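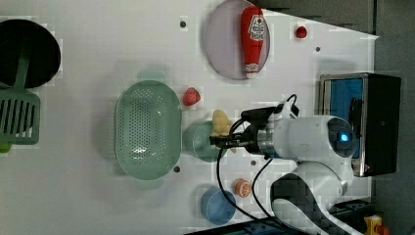
Fig. 1. Kitchen table station, manipulation demonstration, Zarkside open day.

Handout 4: Notes on the Zarkside visit
Intro to Automation, section 2
Instructor: Deisy Giraldo

These notes cover the open day at the Zarkside lab on 19 January 2025. They are for students who went and need something to write from, and for the few who could not get on the bus. Read them before you start the visit report. The report is worth 13 points.

The group was met by Norbert Bartoš, who runs the demonstration floor. He gave a short talk in the lobby and then took us to the table stations. The kitchen table was the second stop and the one most of you asked about afterward, so most of this handout deals with it.

What the station is for

The task at this station is pick and place. The arm takes hold of one thing, lifts it, carries it and puts it down somewhere else. The items are kitchen things: a plate, a frying pan, a colander, a bowl, a ketchup bottle, toy fruit. A factory cell usually handles one part that always arrives in the same position. A kitchen table has many shapes on it at once, and they lie however the last person left them. The arm has to deal with a flat plate and a small round strawberry on the same surface.

An operator drove the arm during our visit. Bartoš said the lab wants 3,000 recorded picks before it tries to train anything on this table, and that it had finished 200 of them by the time we came. Each pick is saved with the joint positions and the pictures from the cameras. Failed picks are saved too and marked as failed.

Terms you need

Gripper: the tool at the end of the arm that holds the object. The one at this station has two fingers that face each other.

Wrist camera: a camera mounted near the gripper, so that it moves with the hand. It gives a close view of the object between the fingers.

Overhead view: a view from above the table. It shows where everything is, but the arm can cover part of the table.

Occlusion: when one thing blocks the view of another. In Fig. 1 the clear cup is partly hidden behind the gripper. A person would lean over and look. A fixed camera can't.

Clutter: other objects close to the one you want. The yellow toy item at the gripper is right by the cup, so the fingers have to come in over the cup to get to it.
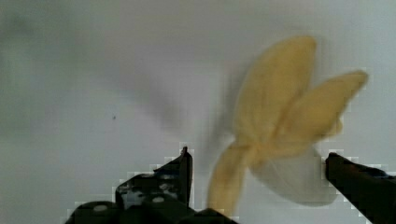
WRIST CAMERA

Compare this view with the overhead one. Both fingers are in sight and so is the yellow object, but the rest of the table has dropped out. The object is badly smeared, and its lower end is almost see-through in places. The fingers are much sharper. They travel with the camera, so they hardly move in its view. Anything that moves against the camera while the shutter is open will blur.

Three things affect how much blur you get: how fast the object moves across the view, how long the exposure is, and how close the object is to the lens. Brighter light allows a shorter exposure. Moving the arm more slowly also helps, but every pick then takes longer. We will work through the numbers in class using the exposure times on Handout 3.

Notice also that the background is plain and pale. A plain background makes it easy to tell where the fingers end. It gives very little help if you want to work out where the hand is over the table. That is one argument for having more than one camera.

Questions from the group

Tuva Åberg asked whether soft items are harder than hard ones. Bartoš said yes, mostly because their shape changes when the fingers close and the next grip is never quite like the last.

Victor Mollel asked why the lab doesn't use suction. The answer was that suction needs a smooth sealed surface. It would do well on a plate and badly on a colander full of holes.

For the report

Choose two objects you can name in Fig. 1. For each one, say where you would grip it, from what direction, and what might go wrong. Then explain which camera view you would rely on at each stage of the pick. Two pages, typed. Sketches are welcome and don't count toward the length.

Reading: Course pack, chapter 17, up to the section on force sensing.

Comments

Mārtiņš Dzene
Can one of our two objects be the toaster oven? I would only be gripping the door.

D. Giraldo
Yes, but say how you would keep the oven from sliding.

celik_r
Chapter 17 in my copy is about conveyors. Is there a newer course pack?

D. Giraldo
There is. Use the one with the gray cover, the copy center has it.

Tuva Åberg
For the soft item question, he also said they try the same grip again at different finger widths. I have that in my notes if anyone wants them.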